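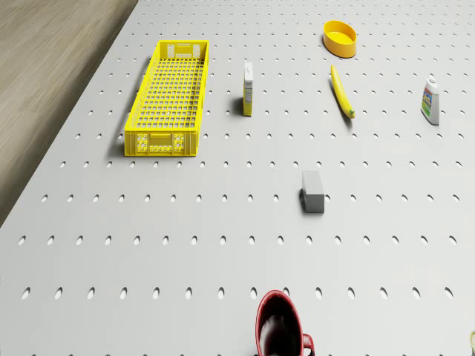
Yellow crate on the pegboard tabletop (rendering)

STAMELIER FAMILY HEALTH
Practice Meeting – Minutes, November

Present: two physicians, nurse practitioner, health coach, front desk lead, billing, office manager (minutes)
Absent with notice: dietitian
Start: 12:10 p.m., in the break room

1. Minutes of the last meeting
Approved with one correction. The flu clinic ran on two mornings, not three.

2. New patient visits
The office manager reported that the practice has 1092 active patients. Both physicians said the current 30 minutes for a first visit is too short for people who come in with long medication lists or several chronic conditions. The nurse practitioner would like the intake form back before the visit so that the time isn't spent going over it line by line.

Discussion of a longer first visit for everyone. Billing pointed out that this would take openings away from same-day sick visits, which are already full by 9 a.m. most mornings in winter.

Agreed: patients with five or more regular medications get a double slot. All others stay as they are. Review in spring.

3. Sleep and stress group
The health coach gave the figures for the fall group. 58 patients signed up and most came to at least one session. The evening session filled first. The lunchtime session was thin after week two and will be dropped.

Patients asked for handouts in larger print and for a session on shift work. The coach will write the shift work session and bring a draft to the next meeting. One physician asked that anyone reporting loud snoring or falling asleep at the wheel be sent back to their clinician before continuing with the group. Agreed.

The fee stays at $100 for the full course. Hardship requests go to the office manager, as before.

4. Patient portal (Remex)
Messages are still landing in the wrong inbox when a patient picks "general question." Front desk forwards them by hand, and refill requests are getting lost in between. Remex has been told twice. The office manager will ask for a call with their support lead and report back by email.

Until it is fixed, front desk checks the general inbox at opening, at noon and at 4 p.m.

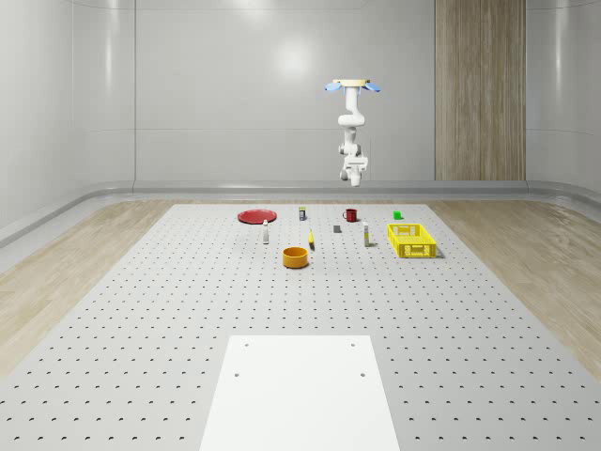 Ceiling-mounted arm over the worktable (rendering)

5. Lab pickup
Mittal has moved the afternoon pickup to 3:15 p.m. Blood draws after 3 p.m. should be booked for the next morning unless the clinician marks them urgent. The nurse practitioner will update the sheet by the centrifuge.

6. Staff wellbeing
The quiet half hour after lunch has been kept up on some days and ignored on others. Front desk said it can't work while the phones stay on. Tament, the answering service, can cover that half hour at no change to the monthly rate. Agreed to try it for two months.

A request for a second chair in the back office was approved.

7. Other business
– Sharps containers in room 2 to be changed.
– Holiday hours to go on the door and on the phone greeting.
– The blood pressure cuff in room 4 reads high. Billing will look for the warranty.

Action items
Office manager: Remex call, Tament trial, holiday hours
Health coach: shift work draft, large-print handouts
Nurse practitioner: lab pickup sheet
Front desk: double slots in the scheduling template
Billing: cuff warranty

Meeting closed at 1:05 p.m. Next meeting in January, same time and room.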